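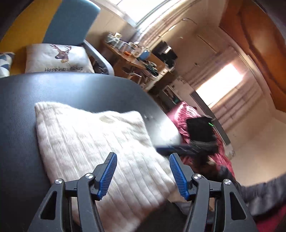

Funholm Facilities Desk - Furniture and Rooms

Ticket: Lounge corner, Brurkuvdale office
Status: Closed
Priority: Low

Reported problem
Cushions keep sliding off the black leather seat in the lounge corner. The white knitted one is the worst. People sit down, it moves forward, and it ends up on the floor. The blue office chair by the desk is also being used to store cushions, so the person at that desk has to clear it every morning.

9:10 am
Looked at the corner. The white knitted cushion was on the leather seat, lying at an angle. The deer cushion ("Happiness ticket") was in the blue chair with the triangle-pattern one next to it. The leather is smooth and slightly glossy, so there is not much for a knitted cover to hold on to.

9:40 am
Wiped the leather with a damp cloth in case there was polish left on it. Let it dry and tried again. No change - the cushion still slid when I sat down.

10:25 am
Checked the cushion order from Ostberg. The knitted cover can come off and be washed at 90, but washing will not help with this. The inner cushion weighs 700 grams. The cover has no backing.

11:00 am
Cut 2 strips of non-slip mat from the Muriithi roll in the supply closet, each 300 mm long. Laid them flat on the leather under the cushion. Sat down and got up several times. The cushion moved a little but stayed on the seat.

1:30 pm
Tacked the strips to the back of the knitted cover with a few loose stitches so they don't get lost. They need to come off before the cover is washed. Used thread only, no glue or tape, to keep marks off the leather.

Blue chair
Asked the team at that desk where they want the deer cushion and the triangle one. They would like to keep the deer cushion for back support. The triangle one goes to the leather seat at the end of the day. I have not put strips on it.

Desk
The glass jars and mugs on the wooden desk came up in the same report. That is a kitchen question - moved to a separate ticket.

Update, the following week
No more cushions on the floor. One stitch had come loose on the left strip and I redid it. Closing. Reopen this ticket if the strips start to mark the leather.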